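**Queue:** Office supplies / kitchen
**Opened:** Apr 22, 2019
**Opened by:** Joscha Kettler
**Assigned to:** Hưng Kiều
**Priority:** Low (raised from Very Low after the iced tea)
**Status:** Mostly resolved

## Summary

Yellow items arriving in clear, unlabeled bags are being put away in the wrong place. Lemons are going under the sink. Sponges are going in the fruit drawer. One sponge got as far as the cutting board.

## Steps to reproduce

1. Wait for the Findamel order.
2. Open the box on the big white table, under the overhead lights.
3. Take out anything yellow.
4. Without squeezing it, decide whether it belongs in a drink or a sink.
5. Put it away with confidence.

**Expected:** fruit with fruit, cleaning things with cleaning things.

**Found:** see iced tea.

## Background

Until March the kitchen order came in its original wrapping, with words on it. Then Findamel switched to what their notice calls "clear consolidated bagging," meaning that each item is taken out of whatever told you what it was and put in a transparent bag that tells you nothing. I'm sure it looks very clean in the warehouse.

At the same time we moved from the old blue sponges to the Clultex ones. They are fine sponges. They are also yellow, and some of them have an olive-green side, which helps if the green side is facing you and you know that lemons don't come with one.

## Log

**Entry 1 - Joscha.** Found two lemons behind the dish soap. Moved them. Assumed it was one person having a bad morning.

**Entry 2 - Joscha.** Lemons behind the dish soap again. Also a round yellow sponge in the fruit drawer, still wrapped, getting nicely chilled. Opened this ticket.

**Entry 3 - Hưng.** Took the ticket. First theory was that the drawer label had fallen off. The drawer label is there. It says FRUIT. The sponge had been placed directly behind the word.

**Entry 4 - Hưng.** Tried putting the fruit drawer and the sponge shelf on opposite sides of the kitchen. This made the mistakes farther apart and no less frequent. Reverted, and apologies to everyone who spent the afternoon looking for the apples.

**Entry 5 - Joscha.** For the record, the iced tea was mine. The item was dry, clean, and new, and I noticed before drinking any. I'd like it written down that it floated very convincingly.

**Entry 6 - Hưng.** Wrote to Findamel asking for labels. They replied that labels are available on orders of 400 items or more. We ordered 20. Asked whether they could just write "lemon" on the lemon. They have passed this to the relevant team.

**Entry 7 - Hưng.** Bought a roll of Cilari opaque paper bags to re-bag everything ourselves. The smallest roll is 480 bags, so that's the kitchen taken care of until one of us retires. Tried it for a single order. Everything was now in a brown bag and I couldn't tell the lemons from the rice. Rolled back.

**Entry 8 - Joscha.** Suggested smelling them. Hưng asked me to look at what scent the Clultex sponges come in. It's lemon. Withdrawn.

**Entry 9 - Hưng.** Went back to basics and looked at the unpacking table. Most of the wrong guesses start there. The tabletop is white and glossy, and the lights overhead put bright streaks on every fold of plastic, so from across the table you get a yellow lump and a lot of shine. I've stood there and picked wrong with the ticket open in my other hand.

 Bag with the big lemon-looking one first, then the sponge block, with a small round wrapped one down on the desk.

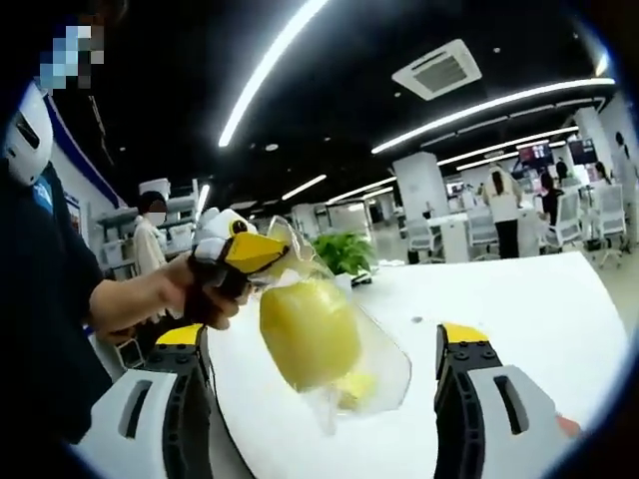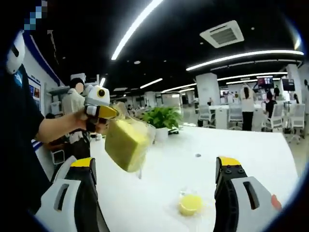
Yellow things, clear plastic, white top, both times. I would put the second lot by the sink, and I'd want a squeeze before signing for the first.

## Workaround in use

- Squeeze before storing. A lemon resists. A sponge gives in.
- Check both sides of anything flat. Green on one side means sink.
- Small round wrapped items go in the "Ask Hưng" tray until further notice. (The tray is on top of the microwave. Please stop putting mail in it.)
- A bag with a second, smaller thing in the bottom corner gets opened before it goes anywhere. Don't guess from the larger one.
- Bags come off at the table, and the plastic goes in the bin under it. An item without its bag is much easier to argue about.

## Things that were not the problem

The drawer. The drawer label. The size of the drawer. The new starter from Olteanu, who was blamed for a full week and had never opened the fridge. Sorry again.

## Remaining

- Joscha to ask whether Clultex makes the same sponge in any other color. I'd accept all of them except orange, and green if we ever go back to buying limes.
- Findamel's relevant team has not been heard from. Hưng to chase.
- 480 minus one order's worth of paper bags now live on the shelf above the coffee filters. Help yourselves.
- Leaving this open through the next two deliveries. If the fruit drawer holds only fruit after both, I'll close it and move on to the ticket about the salt.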